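Search the pages
Type a word and press enter
July, by Oona Kuusisto

Colander

A colander is a bowl with holes in it, used for draining food, and I could pretty much stop there, but I've been cooking with them my whole life and I have a lot more to say! The word goes back to the Latin colare, to strain, and you'll still run into the older spelling "cullender" in secondhand cookbooks. My grandmother's copy spells it both ways on one page.

Colander or strainer?

People mix these up all the time, me included. A colander usually has fairly large holes punched or molded into a stiff body, and it's meant for pasta, potatoes, washed greens and so on. A strainer (or sieve) is normally made of fine mesh and catches the small stuff: seeds, lumps of flour, tea leaves. Rice is the awkward one. Long grain does fine in a colander with small holes, but in my big one half of it goes down the sink.

History

Pots with holes in them are really old. Archaeologists have dug up pierced clay vessels thousands of years old in many parts of the world, and some of those in Europe carried traces of milk fat, so they were probably used for making cheese. The Romans had lovely bronze ones, with the holes laid out in patterns, for straining wine. I saw a pierced clay bowl in the little town museum in Tarska, labeled as 3000 years old, and it looked a lot like something I'd put beans in.

Later on came tin, then enamel, which chips if you so much as look at it, then aluminum and stainless steel. Plastic turned up in ordinary kitchens after the Second World War and brought the bright colors with it.
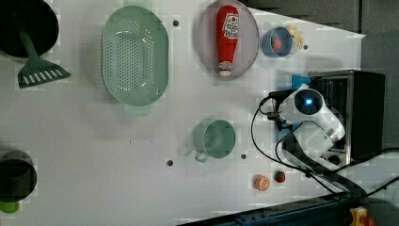
Shapes and parts

Round is the classic. Most of the round metal ones have 2 loop handles and either a ring at the bottom or three little feet, and I'm firmly on the side of feet, because a flat bottom sitting in a puddle of starchy water isn't draining anything. Kenza Metwally, who edits the cookware pages with me, prefers the ring and says feet tip over. We've been going back and forth on this since last Thursday and the article is staying neutral.

There are also oval ones, long-handled ones, over-the-sink ones with arms that slide out, and folding silicone ones that go flat for a drawer. I had a folding one from Plunden for seven years and it only quit when I left it against a hot pan.

Materials

Stainless steel lasts just about forever and doesn't mind boiling water. Enamel is pretty, but it rusts wherever it's chipped. Plastic is light and cheap, though you should check the label before you pour anything straight off the stove into it. Ceramic berry bowls are really small colanders that come with a saucer, and they're great for keeping strawberries in the fridge.

Other uses

You can steam vegetables in a metal one over a pot with a lid on top. You can also hold it up during a partial solar eclipse (facing away from the sun, please) and every hole throws a tiny crescent on the sidewalk. I did this with my nephews and they talked about it for weeks!

See also: sieve, salad spinner, cheesecloth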